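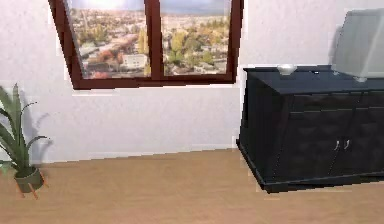

Simulation step added to cell changes at Stilton

Starting Monday, April 7, 2025, every change to the pick routines at the Stilton warehouse is run in simulation before it goes to the floor. The test library holds 51 rendered rooms, most of them furnished interiors with cabinets, plants and small items on top of furniture, and Brovar adds to it monthly.

The change moves work between teams. Until January, the 18 cell operators tuned grip and approach settings at the machine, usually during a shift. They now file a change request, and the simulation desk under Ngan-ling Tai returns a pass or a fail with a log attached. A full run takes 76 minutes. Operators keep the right to stop a cell at any time — that rule has not changed.

Four operators have transferred to the desk and are learning to set up scenes: placing objects, checking surfaces, marking where a path is blocked. Their pay grade stays the same until the Klinhom review. Line staff have asked for faster turnaround on night requests, and a second desk shift is under discussion.

Requests go through the Enetti form, code 332. Paper slips will not be processed.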